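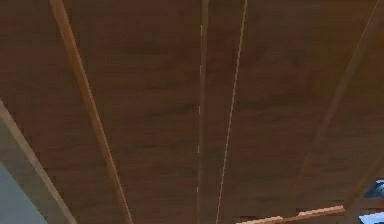 According to Nantana Chantharasri, there is no sign that anyone practiced Doruva before the first leaflet on it was printed, and a tradition with no practitioners is hard to call a tradition. Supporters of the system reject this view. Their replies have mostly taken the form of appeals to oral teaching, none of which has been written down or recorded by an outside party.

Doruva is a system for arranging the rooms of a home. It holds that each room has a "settled side" and a "moving side," and that people who sleep, eat and work on the correct side will rest better, argue less and make sounder choices about money. It is taught through books, paid home visits and a certificate course. The system is best known in and near the town of Mirnargate, where it was first promoted, and has a small following elsewhere. Its claims about health and household finances have not been backed by any study that met ordinary standards of design.

Name and claimed origin

The word "Doruva" has no agreed source. The early leaflets say that it means "the resting door" in an old hill language, but the language is not named and no dictionary is cited. A later edition gives the meaning as "the one who waits inside." The two readings have never been reconciled, and current course materials leave the question out.

The founding account is that Saturnino Lorente learned the system from an elderly house builder during a long illness and was given leave to teach it. The builder is never named. The place of their meeting changes from one telling to the next: a river village in the leaflets, a mountain pass in the first book, and a rented room in Mirnargate in a talk given some years afterward. Lorente has said that the details were altered to protect the builder's family. Critics point out that a changed place name would do that, while a changed season, length of stay and cause of illness would seem to add little protection.

Chantharasri compared the leaflets with several popular household manuals and found long passages that match in wording as well as in order. The section on mirrors, for instance, repeats a manual's advice on hallway lighting nearly line for line, with the word "lamp" replaced by "quiet." Hundar, the publisher of the leaflets, described the overlap as common knowledge that belonged to no one. It did not explain how common knowledge could also be the private teaching of a single builder.

Principles

Doruva divides a room by an imaginary line that begins at the main door. Everything to one side of the line is settled and everything to the other side is moving. Which is which depends on the direction in which the door opens, the birth season of the oldest person in the home and, in later versions, the age of the building.

Beds and dining tables belong on the settled side. Desks, stoves and shoes belong on the moving side. Items that cannot be moved, such as bathtubs and built-in closets, are said to be "excused" if a small cloth is placed near them. The cloths are sold by licensed teachers, although the first book states that any clean cloth will do.
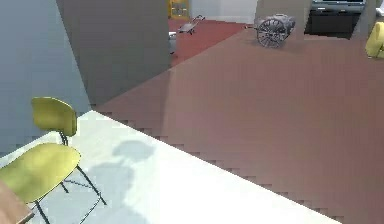 A white table and yellow-green chairs, computer rendering.

Colors play a smaller role than is often assumed. The first book gives them a single paragraph and says that the matter is "for the taste of the household." The color charts now handed out on the certificate course appeared much later, and they contradict each other on the subject of green, which one chart assigns to kitchens and another forbids there.

A frequent complaint is that the rules can be made to fit any result. If a family moves its beds and sleeps better, this is counted as a success. If it sleeps worse, the family is told that the room is "turning" and that a second visit may be needed. No length of time is given for turning. Boonmee Sitthichai has written that a rule with this kind of escape clause cannot be tested, and that the escape clause appears to be the part of the system that brings in the most money.

Defenders answer that Doruva was never meant as a science. This is a fair point as far as it goes, but it sits badly with the sales material, which uses words such as "proven" and "measured" on most pages.

Spread

The leaflets drew little notice at first. Interest grew after the release of the first book, also by Hundar, which the publisher said had sold 3158 copies in Mirnargate alone. The number has been repeated in nearly every account of the movement. It comes from a single press sheet, and it is not clear whether it refers to copies sold, copies shipped to stores or copies printed. Returned books were common in the trade at the time.

The certificate course began in May of the following year. It runs over several weekends and ends with a home visit under the eye of a senior teacher. There is no written exam. Critics have also noted that nobody has been publicly reported as failing the course, though the school says that some students have been asked to repeat parts of it.

A rival school was started by Mal-soon Joo, who had been among the first to finish the course. Joo kept the line and the two sides but dropped the birth season, the cloths and the claims about money. The split was described by both sides as friendly. The original school later began to list its own teachers under the heading "full Doruva," which Joo's students took as a slight.

Small apartments are a sore point in both schools. Where one room serves for sleeping, cooking and work, the line may run through the only spot where a bed will fit, and the books give little help. The usual advice is to favor the settled side and accept some loss on the moving side. 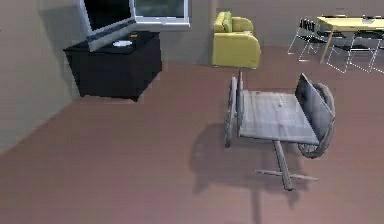

Joo's handbook goes a little further and allows the line to be redrawn from a window if the door gives a poor result. Since most rooms with a door also have a window, and some have several, a teacher working from the handbook can nearly always find a line that approves of the furniture where it already stands. Joo has called this flexibility a kindness to renters. It may well be, but it leaves very little for the line to do.

The Bunnag survey

The main evidence offered for Doruva is a survey carried out by Bunnag, a home furnishings firm that was then selling a range of Doruva-approved bed frames. The firm mailed a form to past customers and received 246 replies. Most of those who replied said they felt calmer at home than before.

The survey has been faulted on nearly every point of method. The people who took part had already paid for the furniture, and there was no comparison group. The form did not ask whether the buyer had followed Doruva when placing the bed, so it cannot say anything about the effect of placement. The number of forms mailed was never released, which means that the share of customers who replied is unknown. One question read, "How much has your rest improved?" and gave no box for those whose rest had not.

Bunnag withdrew the bed frames without comment. The survey is still quoted on teachers' websites, usually as "independent research."

A small trial arranged by Manee Saithong tried to do better. It followed 6 households, each of which was visited by a licensed teacher and by an actor who gave made-up advice in the same style. Neither the families nor the person collecting the sleep diaries knew which visit was which. The diaries showed no clear gap between the two. Saithong warned that the trial was far too small to settle the question in either direction, and this warning should be kept in mind by those who cite it as a disproof. It does show that such a trial can be run, which the original school had said was impossible.

One part of the result got less attention than it might have. Several families reported liking their homes more after both kinds of visit. Clearing out a room, moving heavy pieces and thinking about how the space gets used are likely to please people whatever the reason for doing them – and Doruva, like other systems of its type, may be taking credit for an afternoon of tidying.

Doors

Later writings put great weight on doors, a subject that takes up only two pages of the first book. A door left partly open is said to "lend" the settled side to the next room. Bathroom doors are to be kept shut at night and glass doors are treated as half a door, so that the effects of a wrong placement are cut in half as well. No basis is given for the fraction.

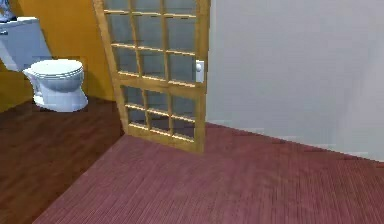
Computer rendering of a partly open glass-paned door, with a small bathroom behind it.

Some of the door advice is sensible on other grounds. Keeping a walkway clear and not placing a bed where a door will strike it are found in plain housekeeping guides that make no claim to hidden knowledge. Sitthichai has argued that the system's reputation rests largely on borrowed advice of this sort, which works, and that the original parts are the ones with nothing to show for them.

Fees and complaints

Home visits are priced by the room, with hallways billed as rooms if they contain a door to the outside. Complaints most often concern second and third visits. In a notice dated 18/07/2023, the original school told its teachers to stop promising gains in income and to limit the number of visits to a single home to 6 in any one year. The notice did not say what had prompted it. It also did not apply to cloths, books or the yearly renewal of the household certificate, which is sold separately.

Joo's school charges a flat fee and does not offer renewals. It publishes no figures on its income or on how many students it has taught, and neither does the original school, so claims by either side to be the larger of the two can't be checked.

Disputed points

The identity of the builder remains unknown. Lorente has promised on more than one occasion to publish letters from the builder's family, and a volume of letters was listed in a Hundar catalog under the title "From the Resting Door." It was never issued. The publisher's later catalogs do not mention it.

See also: household superstition; furniture arrangement; testimonial evidence; invented tradition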